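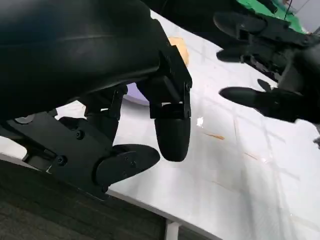
Workstation and Driver Inspection Checklist, Windows 10 desktops
Site: Genville office, ground floor
Completed by: Ramil Buenaventura
Date of inspection: 6 July 2024
Next inspection due: August

Mark each item Pass, Fail or N/A. Comments go under the item, and every Fail needs one. Log off the regular user before starting and sign in with the local service account.

SECTION A. BEFORE YOU TOUCH ANYTHING

A1. Current backup confirmed on the Urnby share
Pass
Comment: Opened two files from the backup to check they read properly. The folder for the front counter PC is still under its old name, Mansour. Leave it alone until the rename has gone through on the server side.

A2. System Restore switched on for drive C
Fail
Comment: Off on the front counter PC. Turned it on, set the limit and made a restore point by hand. The other machines already had it on.

A3. BitLocker recovery key on file
Pass
Comment: Keys match the printed list in the locked drawer. Do this before changing any boot option, including the ones in Section C. A machine that asks for a key you haven't got is a lost afternoon.

A4. Free space on drive C
Pass
Comment: Lowest was 30 GB, on the scanning PC. Most of what is in there is old scans in the Downloads folder. Asked for them to be moved.

SECTION B. POWER AND CABLES

B1. Power boards not daisy-chained
Fail
Comment: One board plugged into another behind the scanning PC. Removed the second one and moved the monitor to the wall outlet. Please don't put it back.

B2. Cords free of cuts, kinks and scorch marks
Pass

B3. Vents clear
Pass
Comment: Dusty but clear. Vacuumed the front counter PC with the power off at the wall.

B4. UPS self-test
Pass
Comment: Battery label says replace after August. Order it now, the last one took ages to come.

B5. Food and drink kept off the computer desks
Pass
Comment: Reminder only. Cups and plates stay on the side table.

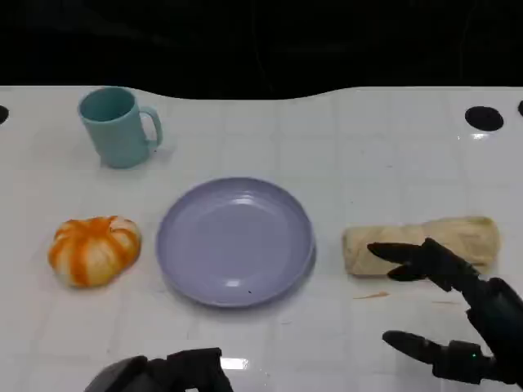 SECTION C. DRIVERS

C1. Driver signature enforcement on
Fail
Comment: Test mode was on at the scanning PC, with the watermark showing in the bottom right corner of the desktop. Somebody had switched it on to get the old label printer going and never switched it back. Turned it off from an elevated command prompt with bcdedit /set testsigning off, then restarted. The watermark is gone and the printer still works with the signed driver from the vendor's site.

C2. No unknown devices in Device Manager
Pass
Comment: One yellow triangle on the front counter PC, cleared after running Windows Update with optional updates ticked.

C3. Secure Boot on
Pass
Comment: Checked through msinfo32 on each machine. If you ever need an unsigned driver for testing, use the one-time option under Advanced startup, Startup Settings, and not the permanent switch. It goes back to normal at the next restart.

C4. Installers kept in the Virkivden folder
N/A
Comment: Folder is being reorganized. Check next time.

SECTION D. DESKTOP AND LOGIN

D1. Screen lock after 300 seconds
Pass
Comment: The front counter PC was set longer, so I changed it while I was there. Passed after the change.

D2. No passwords in text files or on sticky notes
Fail
Comment: A file called logins.txt on the desktop of the scanning PC. It wasn't visible at first because the desktop icons were hidden. Right click on the desktop, choose View, then Show desktop icons. Do this on every machine before you mark D2. The file has been deleted and the passwords in it changed.

D3. Standard users are not in the Administrators group
Pass

D4. Virus definitions up to date
Pass
Comment: Also ran a quick scan on each machine. Nothing found.

SECTION E. FOLLOW-UP

Failed items: A2, B1, C1, D2. All were fixed during the visit and will be looked at again in August.

Still open:
UPS battery to be ordered (B4)
Old scans to be moved off drive C (A4)
Virkivden folder to be checked (C4)
Backup folder rename, waiting on the server side (A1)

If test mode is back on at the next visit, the label printer will be moved to another machine. I would sooner not do that, as it means running a new cable along the hallway.

Form number 2228. Keep the signed copy in the grey binder with the others. Questions to Ramil, extension 4000.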